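I went back to Garnent on Thursday 22nd May to see how the two-armed robot was getting on, and I came home with a page and a half of notes and a sleeve that smells of coffee. The lab there has been working on a training method it calls Jedulden, and the first proper set of results went up on the project page that morning. I'd promised a short item for the newsletter, so I'll try to keep it short!

The question behind the work is a fairly plain one. If you teach a robot a long job by showing it the whole thing from start to finish, it learns the order very well and the awkward bits rather badly. Pouring is an awkward bit. So is holding something steady in one hand while the other hand does something to it. Jedulden splits the showing into two kinds: full runs, where a person guides both arms through the whole job, and short "repair" clips, which begin just before the place where the robot tends to go wrong and stop as soon as it's past it. The training then mixes the two, and the clever part (to my mind, anyway) is that the mix changes as it goes along. When the robot gets better at pouring, the pouring clips are used less and something else gets a turn.

Nimal Talukder looks after the coffee side of the project and was kind enough to let me pull up a chair. He had the white table set up with the steel drip tray and the glasses, and I sat there trying not to ask a question every ten seconds.
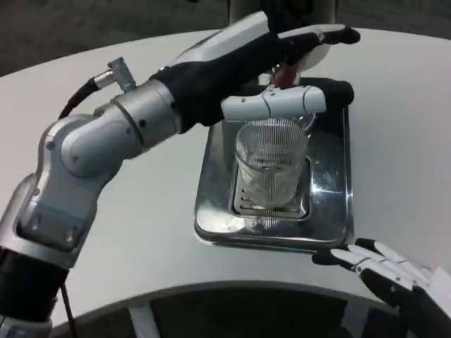

I'd read the write-up on the train, and it doesn't quite get across how much of the job is in the fingers. When I last visited, in December, most of the talk was about arms and where they should go. Now it's all about grip. Nimal's view is that an arm in slightly the wrong place can be put right by the next movement, but a poor grip on a glass follows you all the way to the end. You might get away with it while you're carrying the thing, and then the pour starts and you find out.

So what did they find? The team used 200 full runs as the base for both versions of the training. One version had only those. The other had the same runs plus the repair clips, aimed at 4 trouble spots: picking up, handing over, holding still and pouring. They then set each version going on the coffee task and marked a try as a success only if it reached the end without a person stepping in. The version with the clips needed help far less often. I'm not giving a percentage, as Nimal is still checking the marking and asked me to wait for the full paper, but the gap on the page is wide enough to see without a ruler.

Pouring improved the most. Handing over improved too, though less than they'd hoped, and picking up hardly changed — it was already decent. Holding still is the odd one. It got better in the tries where both hands were busy and a little worse when one of them had nothing to do, and I heard three different explanations for that over lunch.
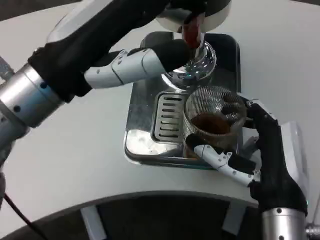
*Both hands at work over the drip tray, with coffee in the ribbed glass on the right.*

One thing I'd got completely wrong in my last piece (sorry!) was how the two arms share the work. I wrote that each had its own set of instructions, and that's how the old Grondach system did it. Jedulden has one model running both. It looks at everything at once and decides what both hands should do next, a small chunk of movement at a time. Nimal prefers it because a pour depends on two hands at least as much as one. If the cup drifts, the hand doing the pouring needs to know about it straight away, and passing messages between two separate models was always going to be a bit slow.

The price is that it wants more computing and takes longer to train. A full training run now takes 9 hours on the lab's own machines, so they start one in the evening and come in to look at it the next day. I rather like that. It's a bit like leaving bread dough overnight, only with more fans going.

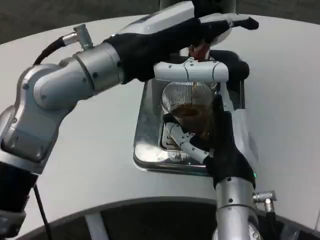

I asked what would happen with a different cup, or a taller glass, or tea for that matter. They've tried 2 other shapes of glass so far and the results were mixed. The robot coped with the narrower one and made a mess with the wide one, and both are in the write-up, which I was glad to see. A lot of pages like this only show you the good ones. The next set of clips will have more kinds of glass in it, and there's talk of swapping the liquid as well, although the cleaning up is putting people off.

There's also the question of who picks the trouble spots. At the moment it's a person, going through the failed tries and writing down where each one went off. A colleague on the Mészáros side of the project is working on a way for the model to flag those places by itself, by noticing when it's unsure what to do next. It isn't ready, and Nimal wouldn't be drawn on a date. I did try twice.

The clips and the marking sheet are going up on the project page once the checking is done, and I'll add the link to the newsletter when they do. I'm due back at Garnent after the summer to see the wider range of glasses, and I'll be wearing an older shirt.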